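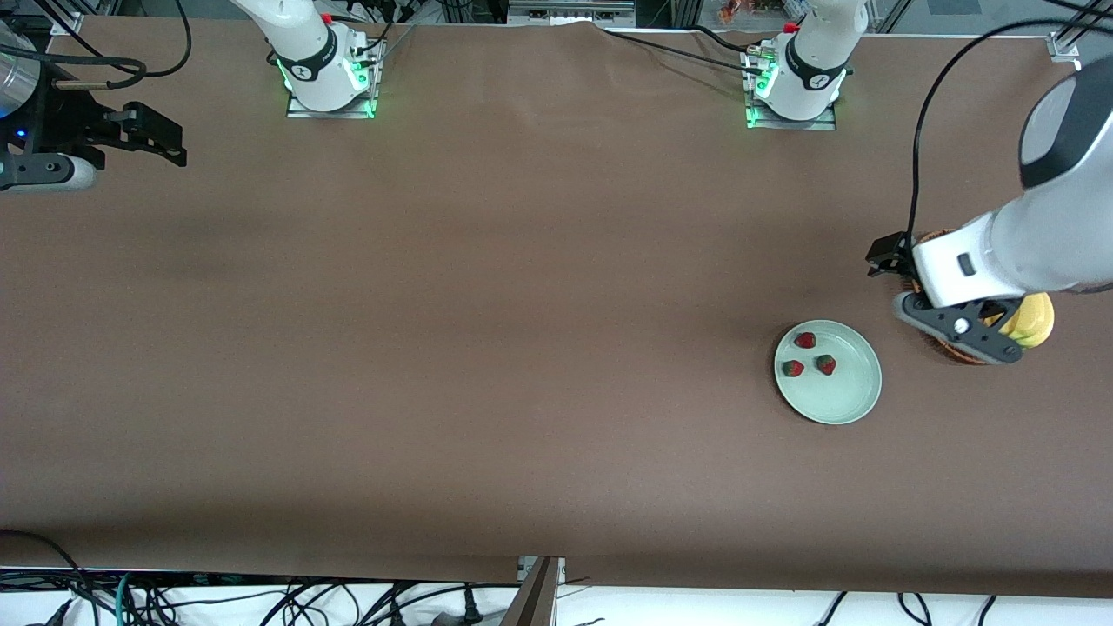
How does a robot learn to pick up a strawberry?

It copies people. Someone moves the robot's arms through the job many times over, and a computer saves every move along with what the cameras saw. One saved go is called an example.

At Wirkis, Maite Soler and Ignacio Salcedo collect examples for a robot with two arms. Each arm ends in a gripper with two fingers. There is a plate, a basket and some food on the table. In March they saved 669 examples.

After each go, the food is put in a new spot. If the strawberries always sat in the same place, the robot would only learn that place.

Some goes are spoiled. A strawberry rolls off, or a gripper closes too soon. Ignacio marks these so they can be sorted out later. That month 500 were kept for teaching the computer.

The computer then looks for patterns: when the camera sees this, the arm moves like that. Afterwards the robot has 28 tries by itself, and Maite writes down what went wrong.

Word to know
Gripper: the part of a robot arm that holds things.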